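Re: [studio-teachers] Bolumik for practice logs?

> We switched the whole studio to Bolumik in March and the parents love it.
> Kids tap in their minutes, it sends them a badge, and you get a weekly
> chart. Average practice went from 98 minutes a week to 113. There's a
> bundle with the Stotier sight-reading cards if anyone wants in.

I'd like to know what the 113 is made of. If kids type in their own minutes and get a badge for typing them, I would expect the minutes to go up whether or not anybody opened the piano lid. Did the scales get any better? Did anyone finish a piece sooner?

We went through this with Trelow. I had 2 students whose charts were beautiful and who could not find the B flat in a piece they had supposedly played all week. The charts went away when the free trial did, and so did everything we had typed into them.

The bundle bothers me more. I already own sight-reading cards. I don't see why a practice log has to come with another set.
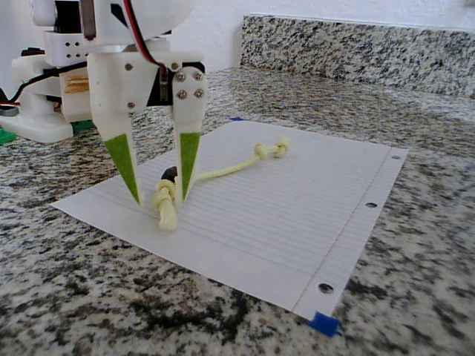
Practice logs only work for me when the student writes down what went wrong, in words. "Measure 12, left hand late" tells me more than a number. For that, a sheet of lined notebook paper flat on the counter, same as in the photo, does the job, and it comes to the lesson in the music bag. I'll look at Bolumik again if someone can show me it has a place for that kind of note.

Gashaw Piano Studio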